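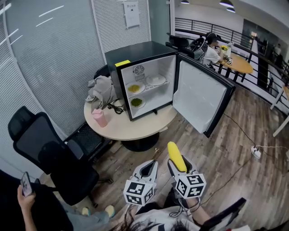

A small fridge with its door open, a wire shelf inside and a yellow corn cob held upright in a white hand-held gripper.

When the landlady of a four-room guest house in Skoltport decided to stop serving dinner, she expected complaints. Her guests had been eating at her table for years, and some of them booked for the fish pie. What she got was a run of questions about fridges.

"Every second caller wanted to know if there was one in the room," she says. "They didn't ask about the sea view. They wanted somewhere to keep milk and a bit of supper."

She put small fridges in three of the rooms that May and left the fourth as it was, as the only free socket was behind the wardrobe. We spoke in her kitchen at the back of the house, with the washing machine going, and she got up twice to see to it.

The dinners had stopped paying, she explains. In her last full year of cooking she served 970 of them, and once she had taken out food, gas and the girl who helped on busy nights there was very little left. "I sat down with the bills one evening and it came to less than I'd have made cleaning somebody else's house. And I was on my feet till ten."

She still does breakfast. That runs from half past seven until nine, and she has cut it down to eggs, toast, porridge and whatever fruit looks decent. Sausages went at the same time as the dinners. One regular was put out about the sausages and has since come back twice.

The guests have changed a little. She gets more walkers now, and more people working in the town for a week or two who would sooner eat cold chicken in front of the television than sit in a dining room with strangers. The shop at Sellent, two miles along the coast road, sells cooked vegetables and salads by weight, and she sends people there. It closes at six, which catches them out.

Asked what she would tell someone setting up in the same way, she talks mostly about plates. Guests had been eating out of the packets, or off the tea tray, and then leaving the leftovers open on the shelf. She bought a box of plain side plates and put two in each room, with a bowl and some cutlery. "They've broken a few. I don't charge for it. It's cheaper than getting curry out of a carpet."

Noise was the other trouble. The first fridge she bought hummed so loudly that a guest unplugged it overnight and lost a pound of butter. She sent it back and paid 47 pounds more for a quieter one, then bought the same again for the other rooms. She defrosts them herself between bookings and wipes the door seals with bicarbonate of soda in warm water.

Does she miss the cooking? She thinks about it for a while. "I miss the talk. You'd hear where they'd been. Now I hear them come in, and the stairs, and then the door."

On some evenings in winter, when there is only one couple in, she makes soup and tells them there is plenty if they want it. Most of them come down. She doesn't put it on the bill, and she has asked me not to say which nights.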